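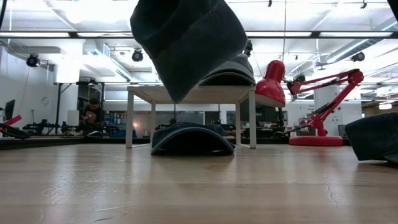 Look at the cables before you blame the software, a reader wrote to us after our January article on small robot cells, and we got several letters of the same opinion. The reader has looked after such machines for 17 years and was a little angry with us. We had given two pages to the training of the robot and only one paragraph to the people who keep it in adjustment.

So we went back to Bisberg, where Sumeveck has a cell with two arms in a large open room. The cell handles hats and other small textile goods. Soft goods are difficult for a machine, as they change their form each time they are held. The technicians told us that this is also why the cell needs more care than one which moves metal parts. A metal part that is gripped 2 mm too high is still gripped. With a cap, the same error can mean that the gripper closes on one layer of cloth and leaves the other.

The morning check

The work begins with the frame. The black aluminium profiles go along the table edges, and the arms must keep their position in relation to them. Every screw in the profiles has a line of paint over its head and on to the metal beside it. If the line is broken, the screw has moved, and it is tightened with a torque key. On the day of our visit two lines were broken, both on the left side.

After this the arms are sent to their home position, one after the other and never together. The technician writes down the difference between the position which the controller reports and the position measured at a pin. Up to 6 tenths of a millimetre is accepted. If it is more, the joint is calibrated again, and that takes most of the morning.

Then comes a test with real goods, a cap or a knitted hat, held over the table for one minute. If it slides during this time, the finger pads are cleaned with alcohol and the test is repeated. The force is not increased before the pads are clean. I was told this rule twice, by two different people.
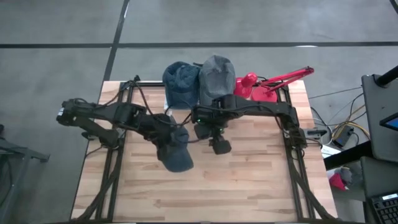
Text: Our correspondent in Bisberg
Deltico Magazine, Thu 14 April

The cables are the part our reader wanted to hear about. They follow the links of the arm, and at each joint they bend a little with each movement. Ehlers, the firm that does the larger repairs, recommends that the cable ties near the joints are replaced after roughly 100 hours of work. A tie that is too tight damages the cable slowly. A tie that is too loose lets it hang, and sooner or later it is caught between two links.

Last winter the right arm began to stop without a message. It stopped only when it reached far across the table. For 12 days the team searched in the program, changed the speed limits and installed the controller software again. The fault was a broken wire inside the insulation, close to the second joint, which lost contact when the arm was stretched. The new cable was fitted in less than one hour.

Since then there is a new line on the check list: stretch each arm completely, move the cable by hand at every joint, and watch the voltage. It must be done with the brakes on and by two persons, one at the arm and one at the stop button.

The cables on the floor remain a weak point. They lead from the side of the table to a small black box, and a person who walks past can pull on them. Sumeveck has ordered a flat cover from Ehlers, but the first one delivered was too narrow for the plugs. The second should arrive before the summer stop, when both arms will be taken off the frame and their bearings greased.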